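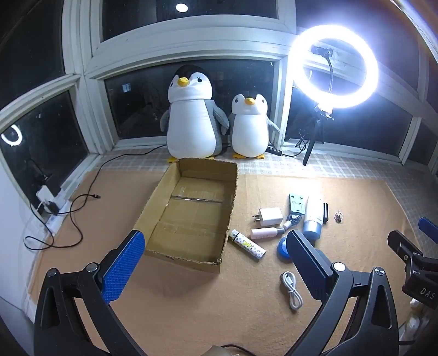 Mossyporch thinks the whole idea of sorting toys before a move is a waste of an afternoon, and said as much in the other thread: pack every last one, let the kids decide at the new place, and save your tears for the security deposit.

Home > Forums > Family Life > Moving House > Toys and keepsakes
Posted in March by tallow_and_twine

I read that reply twice over my coffee and I do see the sense in it, but I wanted to start a fresh thread because I think my situation is a bit different. We're going from a three-story house in Primcombe to a flat above a shop in Drondemum, and there is simply no attic at the other end. There isn't even a proper closet in the kids' room - there's a rail and a curtain, and the curtain is doing most of the work.

So my plan was one open box for each child. Whatever fits in the box comes with us, and the rest goes to cousins or the church sale. My youngest is being very good about it. My oldest, who is fifteen and has supposedly not cared about stuffed animals in years, has gone completely silent and taken to guarding the windowsill. Has anybody done this and come out the other side with everyone still speaking?

mossyporch wrote:
Well, since I've been dragged in by name! I stand by it. We did the one-box thing when we left Lakatos and I regretted it for ages. My daughter picked in a panic, gave up the rabbit, kept a plastic fire truck she never touched again, and then cried for the rabbit every bedtime until summer. A few bears weigh nothing. Stuff them around the lamps and you save on packing paper too.

quillback54 wrote:
I have to disagree with you there, mossy, though I'm sorry about the rabbit. We took everything, and everything then lived in bags in our hallway for two years. You can't ask a child to settle into a new room when they can't get to the bed. I think a limit is kind, so long as it's a limit they help set. Let them choose the size of the box. Ours went for something enormous, of course, but they felt it was theirs.

bramblejam wrote:
Could I put in a word for taking your time over it? My mother used to do what she called a resting week. Anything we weren't sure of went up on a shelf where we could see it, and it stayed there until we either missed playing with it or forgot it. I've done the same with mine and it works nicely for most things. It does not work for anything with a face. Anything with a face gets to come, that's our rule now, and we are a small house with a great many faces in it.

tallow_and_twine wrote:
Oh, I laughed at that, bramblejam, and then I went and looked at the shelf and felt terrible! If I follow your rule I'll need a second van.

quillback54 wrote:
Vacuum bags. They come out looking a little startled but a tumble on low heat with a clean towel plumps them up again. Check the labels first, and don't do it with anything that has beans in it. I learned that one the hard way and was finding beans until Christmas.

mossyporch wrote:
See, now you're helping her take them all. I knew you'd come around.

quillback54 wrote:
I have not come around. I'm saying the ones that make it into the box can be squashed.

adowlane wrote:
We moved to Adow with a teenager the same age, and what helped was leaving her out of the family system altogether. She packed her own things with the door shut and I didn't ask what was in there. I'd let your oldest have the windowsill, and just tell them what day the van comes.

tallow_and_twine wrote:
I like that very much. I'm going to go up after supper and say the windowsill isn't part of the plan, and then go back down again before I spoil it by talking. The youngest wants the biggest box from the shop downstairs, so quillback, I blame you. Will report back once we've got the kitchen done - that's two more evenings at least, I still have all the jars to do.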